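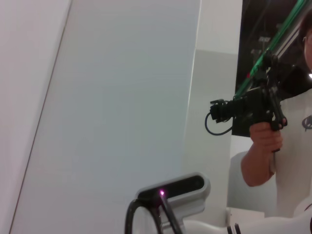 Photo: Uvura

November, by the Uvura home desk

How to clean your glasses without scratching them

I wore smeary lenses for years, and fixing it is so easy! All you need is a sink, a drop of plain dish soap and a clean microfiber cloth.

Run lukewarm water over both sides of the lenses first (grit is what scratches, so don't skip this). Put the soap on your fingertips and rub each lens gently, front and back.

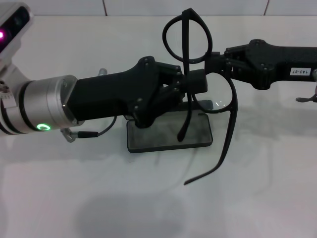

Do the nose pads and the hinges too, where skin oil loves to build up. An old, soft toothbrush is great for the pads, but keep it off the lenses. Rinse for 60 seconds, then shake off the drops.

Dry with the cloth, never your shirt or a paper towel. Hold the side you're wiping so you don't bend the bridge.

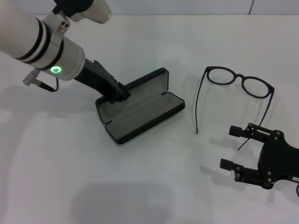
Wash the cloth every 2 weeks, with no fabric softener, and let it air dry. Then go read something tiny, it's wonderful!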